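January 30, 2025

Laundry day, moved up from the weekend so the linen shelf could be reorganized before the cold lets up and the windows get opened again. Two loads. First load was towels and kitchen cloths at the hot setting, second was sheets. Start of the first load 7:40, end 9:05, then 50 minutes in the dryer on medium. Sheets went on the rack in the spare room with the radiator at 3.

The Voltbridge washer is set to 1000 rpm for cloths. I tried the higher speed in September and the thick ones came out pressed flat against the drum, with hard creases that stayed in through the dryer and one more wash. At 1000 they come out heavier and need a longer dryer cycle, but the loops stand up again. I consider the question closed unless the electric bill says otherwise. Meter reading before the first load: 3424. I forgot to take the second reading after the dryer, so the comparison is no use and will have to be repeated next time.

Detergent: one level scoop of powder, no softener. Softener coats the cotton and the cloths then push water across the counter. I stopped using it on anything with a pile and the difference showed by the third wash. Half a cup of white vinegar in the rinse drawer for the towels, none for the sheets.

Most of the morning went on folding. The old method was thirds lengthwise, then halves, which fits the bath towels and suits nothing else. Small cloths folded in thirds have four layers of border on one side and fall over in the stack. Revised method for anything smaller than a hand towel:

- Lay flat, ribbed side down.
- Pull the corners out square. The overlocked border shrinks more than the middle, so it needs a firm tug along each side.
- Fold once, corner to corner along the short way, edges matched.
- Fold again the same direction. Press with the flat of the hand.
- Stack with the closed fold toward the front of the shelf.

The fold toward the front matters because the loose edges catch when a cloth is pulled from the middle of the pile, and then the two above it come out as well. I timed nothing. It felt slower than thirds and will probably get faster.

There are 15 cloths in rotation at the moment, counted because I wanted to know whether one bin would hold them. It holds them with a little room at the top. The bin is the gray Ruvstead one that used to have extension cords in it. Cords are now in the hall drawer, in a bag, labeled.

Sorting by condition, results as follows. The Ollham set is the oldest and the worst. Borders are sound, but the middle has thinned on most of them and light comes through when they are held up to the window. Those go to the floor and bathroom pile. The Kanaujia ones are heavier cotton, bought to replace them, and they have kept their thickness. They shed a lot of lint for the first several washes. I cleaned the dryer screen halfway through today out of habit and there was very little on it, so that phase is over.

5 cloths demoted to rags. I cut a notch in one corner of each so they do not drift back to the kitchen. Marker was tried before and washes out to a gray smudge that looks like a stain. The notch frays for a while and then stops.

Two repairs. One cloth had the border thread loose at a corner, with a tail as long as a finger. I threaded the tail onto a blunt needle, ran it back under the edge stitches for an inch, and trimmed it. The other had a pulled loop in the middle of the pile. Trimmed level with the rest, not pulled. Pulling a loop takes the neighboring loops with it and leaves a bare line across the cloth, and I have one in the rag pile to prove that.

Green ones kept separate from the white again. The color has stopped running, as far as I can tell, but the whites picked up a faint tint last fall and it never fully came out. Green is for dusting and the bathroom sink, white is for dishes. Simple enough to remember at six in the morning.

Shelf layout after today, top to bottom: spare blankets, sheets by bed, bath towels, hand towels, cloth bin. The bin went on the bottom as it gets used most and I would otherwise be reaching over the towels. The bottom shelf is a little damp at the back where it meets the outside wall, so I left a gap behind the bin for air and will check it in a couple of weeks. If there is any smell, the bin moves up one and the hand towels go down.

The sheets were still cool at the seams at four o'clock. Turned them over and raised the radiator to 4. The fitted one always lags, mainly in the corners where the elastic bunches. Clipping the corners to the rack separately helps, though I am short of clips and used the ones from the freezer bags - these need to go back tonight before anyone opens the peas.

To buy: clips, powder (a third of a box left), a second blunt needle. The current one has a burr near the eye and snags.

Still to do: wipe out the detergent drawer, which has a crust at the back, and run the washer empty on hot. Put off until the weekend. Also one question that I keep going back and forth on, so I am writing down where I landed.

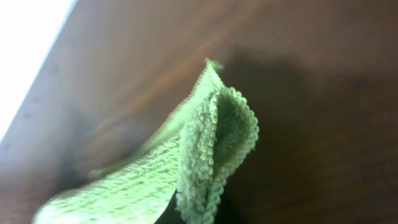

Should terry cloths be ironed to make them stack better?

Leave the iron out of it. It flattens the loops and the cloth picks up less water afterward, so pull the edges square while it is still slightly damp and fold it by hand.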